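Clallis Pantry Group — Minutes, 2022-05-22

Chair: Catalina Quiroga

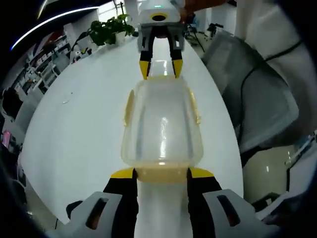
1. Storage
Dry goods move to clear boxes with latches before July. Shelf labels to be printed by the Birnus branch.

2. Spending
Balance stands at $749. Approved: $297 for shelving from Hattori. A second quote was higher — declined.

3. Flyers
200 to be printed for the Nurketby street fair. Draft needs the new opening hours.

4. Open items
Freezer repair carried over. Meeting closed, 13 present.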